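Der Tisch, auf dem alles landet

Seit September führe ich Krieg gegen eine Tischplatte. Sie ist aus hellem Holz, hat eine wunderschöne Maserung, und ich sehe davon an guten Tagen vielleicht die Hälfte. Der Rest gehört den Dingen. Kennen Sie die? Diese kleinen Sachen, die man »nur kurz« hinlegt und die dann Wurzeln schlagen?

Gekauft habe ich den Tisch bei Muvska, einem Secondhandlager am Stadtrand, in dem man eigentlich immer mehr ausgibt, als man wollte (ich war wegen einer Lampe da). 54 Euro hat er gekostet, plus ein Abendessen für Tshepo Mokgethi, der ihn mit mir in den dritten Stock getragen hat. Es sollte mein Basteltisch werden. Ein Tisch nur zum Kleben, Schneiden und Reparieren, weit weg von Steuerbescheiden und Müslischüsseln!

Die ersten Tage lief das prima. Dann kam ein Päckchen zurück, das neu verklebt werden musste, und das Paketband blieb gleich liegen. Dann brach an der Garderobe ein Haken ab, also her mit der Heißklebepistole. Dann tropfte natürlich der Kleber, also her mit dem Schwamm. So geht das. Jedes Ding zieht das nächste nach, und keines findet von allein nach Hause.

Ich habe mir Rat geholt. Nazanin Mousavi räumt seit acht Jahren beruflich anderer Leute Wohnungen auf, und sie hat mir am Telefon zuerst eine Frage gestellt, die mich fast beleidigt hätte: Wo wohnt denn Ihre Klebepistole? Na, auf dem Tisch, habe ich gesagt. Eben, sagte sie.

Ihre Methode ist simpel. Einmal alles in die Hand nehmen, was auf der Platte liegt, und sofort entscheiden, ob es zum Arbeiten gehört oder zu Besuch ist. Arbeitszeug darf nach hinten an die Kante, in eine Reihe, damit die Mitte frei bleibt. Besuch muss gehen, und zwar noch am selben Abend. Klebeband zählt als Arbeitszeug. Schwamm auch, sofern man ihn benutzt (tue ich, ehrlich!). Und was ist mit Spielzeug? Da wurde Nazanin still, und ich hörte sie regelrecht durch die Leitung den Kopf schütteln.

Das Spielzeug ist nämlich mein wunder Punkt. Ich werfe gern etwas von einer Hand in die andere, während der Kleber abkühlt, und ein leichter Ball mit Löchern ist dafür einfach ideal. Er rollt nur dauernd weg, unter den Schrank, hinter die Heizung, einmal bis in den Flur. In die Schublade kommt er mir trotzdem nicht. Ich habe eine Schale von Clollero probiert, die war zu flach. Jetzt steht ein alter Blumentopf im Regal, der tut es auch, wenn ich dran denke.

Und die Bilanz nach ein paar Wochen? Gemischt. Die hintere Reihe hält sich tapfer, da weiß ich inzwischen blind, wo das Klebeband ist. In der Mitte wird weiter verhandelt.

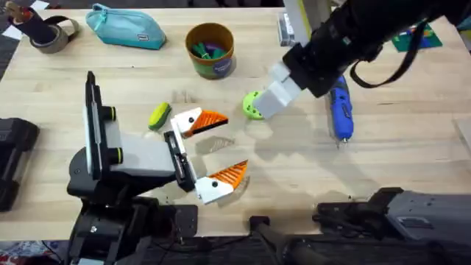
Arūnas Mets hält von der Reihe an der Hinterkante überhaupt nichts. Man greife dann ständig über die heiße Klebepistole hinweg, meint er, und irgendwann hänge der Ärmel drin. Bei ihm komme das Werkzeug an die Wand und der Schwamm in die Küche, fertig. Ein Tisch müsse abends leer sein, ganz leer, sonst fange man am nächsten Morgen gar nicht erst an.

Ich habe das eine Woche lang versucht, mit Haken und allem. Die Pistole hing tatsächlich an der Wand, sehr ordentlich sah das aus, nur reichte das Kabel nicht bis zur Steckdose. Also Verlängerung gekauft, und die liegt jetzt, Sie ahnen es, auf dem Tisch.

Am Wochenende bringe ich noch eine Leiste mit drei Steckdosen an. Das Paketband darf vorerst bleiben, wo es ist.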